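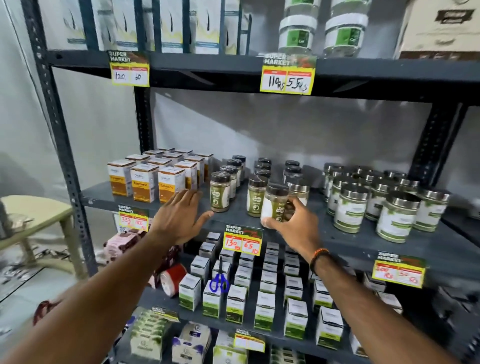

Jars of herbal powder on a supermarket shelf, black lids and yellow price tags.

Filed under: Health & Money, Interviews

The man across the table used to write the words on the labels. He did it for nine years, for three supplement companies, and he would like his name kept out of this because two of them still send him work. We met at a coffee place in Bloxham at four in the afternoon. He ordered tea and left the bag in until the water was nearly black.

I had gone in expecting a confession. People who leave an industry like to tell you it was rotten, and I tend to distrust them as much as the ones who stay. What I got was slower and more annoying to write down.

"Most of it is food," he said. "It's dried leaves and roots that somebody ground up. If you put it in soup, you'd call it seasoning. The trouble starts when you want four times the price of seasoning."

His job was to close that gap with language. He couldn't write that a powder treated anything. He could write that it "supports," and he could write that it "helps maintain," and he kept a list of these verbs taped inside a cupboard door at home.

"Supports was the best one. Supports what? Your joints, your mood, your sleep. A chair supports you. You can't argue with it."

I asked whether he thought any of the products worked. He looked at the ceiling for a while.

"Define worked," he said, and I told him that sounded like something off a label. He laughed, though I don't think he was pleased.

The one he talks about most is Ikuris, a green powder blend he launched for a company called Stirnholm. It sold in 300-gram tubs with a scoop inside. The first draft of the label said to take it once a day. The one that went to print said 2 scoops, morning and evening.

"There was no new study. There was a meeting. Someone pointed out that the tub lasted too long."

Did he object?

"I asked if it was safe. They said yes, it's basically spinach. So then I figured, fine, people are eating more spinach."

I pressed him on this, because it seemed to me he was letting himself off easy. Someone on a fixed income who buys twice as many tubs isn't just eating more spinach. He granted that. He also said his own mother took it for a year and paid full price, and he never told her about the meeting.

"She said she had more energy. She'd also started walking to the store to buy it. I don't know what you do with that."

What I do with that, I said, is assume it was the walking. He shrugged.

We got onto the surveys, which I had brought printouts of. One Ikuris ad claimed that 88 percent of users felt a difference. He remembered it well. The question had been sent to repeat customers only, and there had been 47 replies. A person who felt worse after a week would not have been a repeat customer. He said this flatly, as if reading out a bus schedule.

"It was true, though. Eighty-eight percent of those people did say that."

"A difference," I said. "It doesn't say a good one."

"No. It doesn't say that."

He is harder on the word "traditional" than on any number. He used it constantly and now can't stand it. On a spice jar, he says, it tells you somebody's grandmother cooked with it, and that's fair enough, since she probably did. On a capsule it is supposed to tell you that the grandmother ran a trial.

"People have been taking all kinds of things for a thousand years. A lot of those people died at forty."

That's a good line and I suspect he has used it before. I also think it's a little cheap. Plenty of old remedies have something in them, and plenty of people reach for a jar of dried herb because a doctor's visit costs more than they have. When I put this to him he got quieter and stirred the tea.

"Okay. But then sell it to them for what it costs."

He has mostly stopped buying the stuff. There is a jar of turmeric in his kitchen, which he puts on eggs, and a tub of something called Greken that a former client mailed him. He hasn't opened it. He has read the label several times, and he thinks the writing is pretty good.

Before we left I asked what a shopper should look for. He told me to turn the jar around, find the weight, and work out the price by the ounce. Then go to the spice aisle and look at the same plant there. He didn't have any advice beyond that, and he wanted to know if the coffee place took cards.

We use cookies to improve your experience on this site. By continuing to browse, you agree to our use of cookies. Accept | Manage settings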